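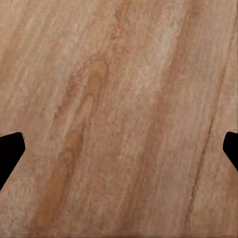
A soccer league is a long list of teams, and most of the teams on the list are not going to win. Everyone knows this in September and turns up anyway. Think of two teams before kickoff. They are level. One of them is about to be less level.

2021-01-17
By Soo-ah Yoo

When a match ends, the teams get points. A win is worth three. A tie is worth one each, so both teams go home a little bit happy and a little bit grumpy. Losing is worth zero, however nicely you did it. There are no points for hitting the post, although you would think so from listening to the fans.

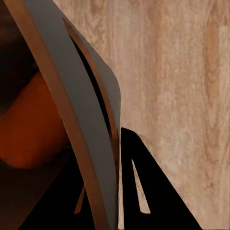
Add up the points and you get the table. Most points goes on top. But what if two teams have the same number? Say Nallcombe and Ninlow both have 36. Somebody has to go first, and arm wrestling is not allowed.

Many leagues look at goal difference. You take the goals a team has scored and subtract the goals it has let in. If Nallcombe scored 40 and let in 30, its goal difference is plus ten. If Ninlow scored 50 and let in 45, that makes plus five. Nallcombe goes higher, even though Ninlow scored more. Ninlow's goalkeeper would like to talk about something else now. 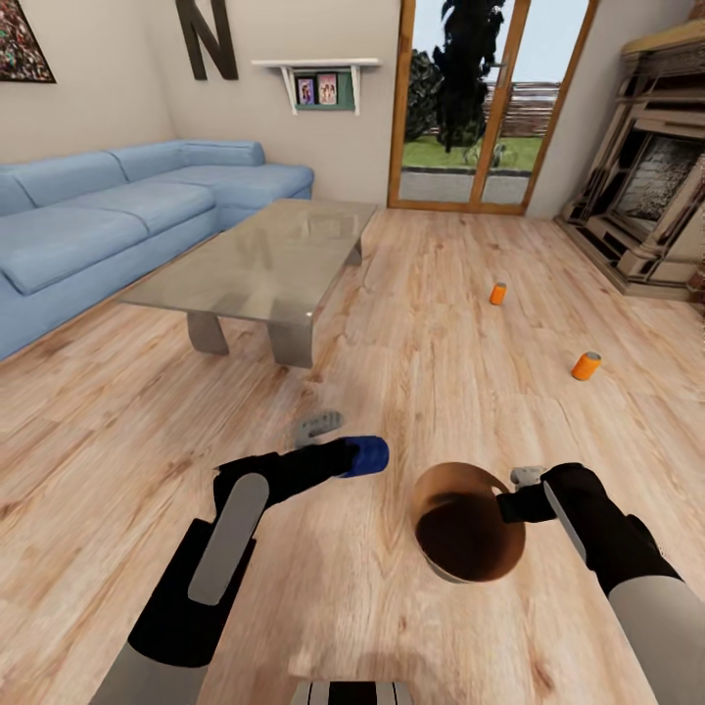
Then there is the bottom of the table, where things get nervous. In lots of countries the last few teams drop down to a lower league for the next season. This is called relegation. The best teams from the lower league move up and take their places, and that is called promotion. It's a swap, but only one side throws a party.

Aldo Marras has watched Ninlow since he was six and has seen them go down four times. "You get to visit new towns," he told me. He did not sound like a man who enjoys new towns. 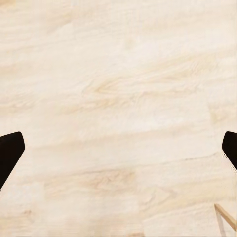 Issue 163

Can a team win the league before the season is over? Yes. If you are ten points ahead with three matches left, the team in second can only add nine. You could play the rest of your games in slippers and still be champions. (Check the rules on slippers first.)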